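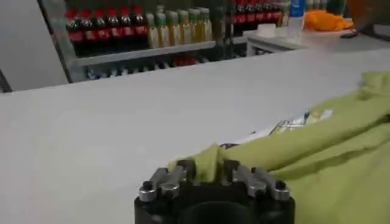 Riaan Ngubane replied that the Gaststead rule still makes no distinction between a grip near a hem and a grip in the middle of a panel, and asked that the ticket stay open until it does.

Ticket 187
Opened: Wednesday, April 14, 2021
Project: Navby cloth handling
Subject: Grip rule for soft goods, section 18
Status: Open
Assigned to: Tamunoemi Ogbonna

The reply is accepted. Section 18 was written in January for boxed items and requires only that the gripper close fully before any lift. Cloth can satisfy that rule and still be held badly. 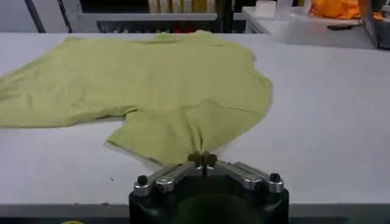
The proposed wording therefore requires the operator to record where the cloth is held - edge, fold or open panel - before a lift is approved. A grip that cannot be placed in one of these groups is to be released and logged as a retry. Up to 210 retries may be logged before the cell is referred to Pirnham for review.

Start position was raised as a separate point. Operators shall confirm that the fingers are open and clear of the cloth before each attempt is entered.
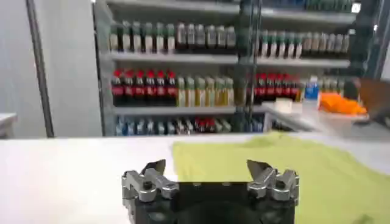 Fig. 3. Gripper open above the table, cloth to the right.

Two-arm cells follow the same section. Each arm is to be logged on its own line, including an arm that is not in contact with the cloth. The log timeout remains at 3600 seconds. 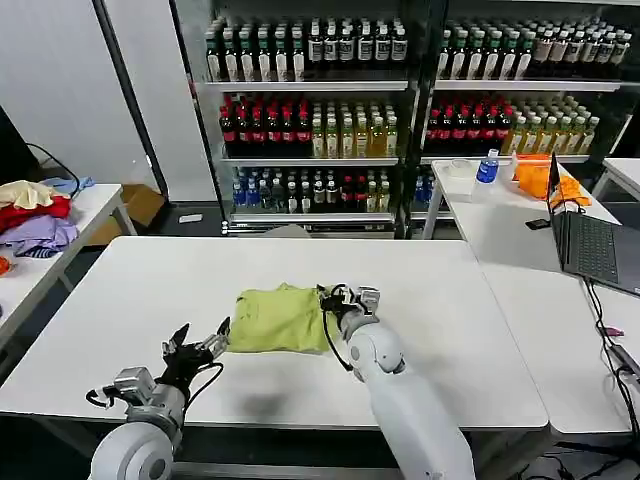 Fig. 4. Two-arm cell, right hand on the cloth.

Next action: T. Ogbonna to send the revised section to Nogueira for comment. R. Ngubane to confirm the three grip groups in writing.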